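三月,星期一,上午

先记天气:阴,西风,场地上风向标一直在抖,没有定下来过。上周末那场雨把东侧集油沟灌满了,泵抽到今早才见底。进不了东侧,所以今天只做西侧两口老井,编号按Condori那边的旧图,西二和西五。旧图上的西二和现场井口铭牌对不上,铭牌磨得只剩后半截,我拿卷尺从围栏角量过去,认为就是西二。回头请Lorna Castillo再核一遍租约附图。

背景写两句,给以后翻这本子的人看。Condori这块地的租约是暂停状态,新井不批,已有的井可以维护,也可以封。租约方要在恢复审批之前交一份老井逸散情况的说明,我们组接的就是这份说明的现场部分。要交的东西不复杂:每口井的井口甲烷读数、环空压力、井口周围土壤气,再加一张能看懂的平面图。麻烦的是暂停令的文字里有一条,"扰动地表的作业"须另行报备。打土壤气探孔算不算扰动地表,两边理解不一样。Crescencio Marín上周打电话问过,对方口头说浅孔不算,没有给书面的。我的意见是没有书面的就先不打,用地面静态箱代替,数据差一些,但不会被退回来。

仪器

开路式激光那台开机自检正常,预热后零点漂得比上次小。便携火焰离子那台点火点了四次才着,氢气瓶压力够,怀疑是点火丝老化。备用点火丝在Rafsan Siriwardena的抽屉里,他本人不在,我没有去翻,发了消息。到中午没回,下午就一直用激光那台。

标气用的是低浓度那瓶,瓶身标签上的有效期还在。通标气,读数稳定以后偏低一点,在允许范围内,没有调。以前有人习惯一偏就调,调完第二天又调回来,曲线上全是台阶,处理数据的时候非常难受。请大家按规程来,超范围再调,调了要写在本子上。

静态箱底座的密封条有一段发硬,用手按不下去。换了一段新的,剪口朝背风面。箱体容积按8升算,这是扣掉风扇和接头以后的数,不要再用说明书上那个。

西二

井口阀门外观没有明显锈穿,法兰螺栓有两颗缺垫片。激光沿法兰走一圈,北面有峰,其余方向接近本底。峰值随风跳得厉害,单次读数没有意义,我在同一位置停住连续记了900秒,原始文件存在西二的文件夹里,文件名后缀带"北"。环空压力表指针不归零,拆下来对着备用表看,是表的问题,换备用表以后压力很低,但不是零。这一点和旧记录不一致。旧记录写的是"已泄压",没有写谁泄的,也没有写泄到多少。

Estíbaliz Ibarra的看法是表层套管外面的水泥环有缝,气从环空慢慢上来。我倾向于先查法兰垫片,毕竟缺垫片是看得见的事。两个说法不冲突,可以都成立。先换垫片,隔几天再读一次压力,如果压力回升得和以前一样快,再谈水泥环。

静态箱在西二摆了四个位置,井口东南西北各一个。南侧那个位置地面有碎石,底座压不严,箱里浓度上不去,这组作废。碎石扒开重压算不算扰动地表,我和Ibarra站在那里讨论了十分钟,最后没有扒,往外挪了一步重新摆。挪过以后的位置已经标在平面图上,旁边写了"移"字。

西五

西五比较简单。井口外面焊了一圈护栏,护栏门的锁打不开,钥匙串上试过一遍都不对。从护栏缝里伸激光进去,能扫到井口上半部,下半部扫不到。读数全在本底附近,但是这只能说明上半部。报告里不要写"西五无泄漏",写"可及部位未检出"。这个措辞之前被审的人挑过一次,请写报告的人注意。

问Warham那边要钥匙。他们管过这块地的巡检,交接的时候按理应当一并移交。Castillo说移交清单上有"钥匙若干",没有写几把,也没有写对应哪个门。

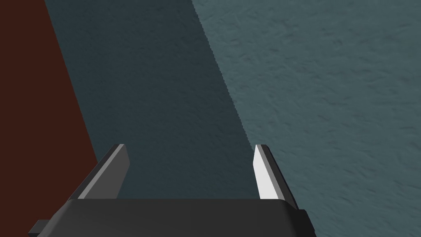
老井与逸散排放组

下午

收工比计划早,风太乱,再测也是白测。回来先把原始数据导出来,做了备份,一份在组里的盘上,一份在移动盘上,移动盘放在干燥柜第二层。

数据初看:西二北侧那段连续记录,剔掉风向不对的片段以后剩下的不多。风向标和激光的时间戳差了几秒,是激光那台的钟慢。对齐以后峰和风向的关系清楚多了,峰基本都出现在风从法兰吹向光路的时候,这支持漏点在法兰北面。没有对齐之前看起来像是到处都有,我差点就那样记下来。以后每次出门先对钟,写进出发前的检查单里。Estíbaliz Cifuentes在改检查单,我已经告诉她了。

换算排放速率用的是Skiterard那套小程序。新版把默认的大气稳定度改了,不手动选的话会按白天晴天算,今天是阴天,算出来会偏。我两种都跑了一遍,差得不小。报告里用阴天那个,晴天那个放在附录,注明是默认值的结果。另外程序读逗号分隔文件的时候,如果表头里有中文会跳过第一行数据,不报错。先把表头改成英文再导入,或者在表头下面空一行。已经给他们写了邮件。

静态箱的数据用线性拟合,东侧和北侧斜率明显,西侧几乎是平的。南侧移位以后那一组前半段是直的,后半段弯下去,可能是箱里浓度高了以后往外漏,也可能是底座慢慢松了。只取前半段。取哪一段要在表里注明,不要只给一个斜率。

关于暂停令

Marín下午又打了一次电话,这次找到了具体经办的人。得到的答复整理如下,原话记不全,意思应该没有走样。

维护现有井口不需要另行报备,包括换垫片、换压力表、换阀门手轮。换阀门本体要报备。封井要单独走程序,和暂停令没有关系,以前怎么走现在还怎么走。土壤气探孔的问题,对方说要请示,没有给时间。车辆走原有便道可以,新压出来的路不行。最后这一条要当心,上次去西五,有一段便道积水,车是从旁边草地绕过去的,轮印还在。下次积水就停车走过去,仪器用小推车。

Marín请对方把这些写成邮件,对方说可以。收到以前,以上都按"口头"处理,报告里不引用。

还有一个问题没人答得上来:暂停期间测出来的漏,修复期限从哪天起算。按原来的租约条款,从承租方知悉之日起算。我们今天测到了,今天算不算承租方知悉?我们是承租方请的,不是承租方本人。Castillo认为书面通知送到才算。我只负责把测量的日期和时间写清楚,其余的请她去问。

Junel那批被动采样管

顺带记一下。Junel寄来的采样管到了,外箱有一角压扁,里面的管子看着没事。抽了一根做空白,等结果。空白没出来之前整箱不要动,箱子上贴了纸条。上一批空白偏高,退过一次,这次如果还高就不用它了,改回苏玛罐。苏玛罐贵,而且得排队清洗,所以最好提前说。

采样管的存放温度说明书写得含糊,只说"阴凉处"。先放在冷柜上层,和标样隔开。标样那层不要再塞别的东西了,上周有人把午饭放进去,已经请他拿走。

材料和耗材

垫片:西二需要两片,规格按法兰上的钢印,抄在本页背面。库房有同规格的石墨缠绕垫,先领出来,出门前再对一次尺寸。
压力表:坏的那块贴了红标签,放在待修架上,不要拿去用。
密封条:剩的够再换一次,已经下单。
点火丝:等Rafsan。
燃气报警器:随身那两个都到了校验期,送检之前不能进井口围栏,借隔壁组的用。

待办

找Castillo核西二的位置和租约附图,连同铭牌照片一起给她。
问Warham要西五护栏门的钥匙,问不到就请承租方同意换锁。换锁属于维护,按口头答复不用报备,但还是等邮件。
换西二法兰垫片,换完当天读一次压力,之后再读。
激光那台对钟。
平面图上补便道的走向,积水那段单独标。
东侧等沟里的淤泥干一点再进,进之前看一下泵还在不在转。

晚上补记:Rafsan回消息了,点火丝在抽屉里的小铁盒,只剩一根,他让我直接拿。装上以后一次点着,火焰离子那台恢复正常,跑了二十分钟本底,很平。下次去西二两台一起带,法兰北面用火焰离子贴近再扫一遍,和激光的结果放在同一张表里。

Ibarra看了今天的西二数据,问为什么东侧静态箱的斜率比北侧还大一点,如果漏点在法兰北面,地面应该是北侧最高。我没有好的解释。法兰漏的气不一定会进到箱子里,箱子测的是土里出来的那部分,这样说来她的水泥环说法又多了一条依据。先记在这里,换完垫片再看东侧变不变。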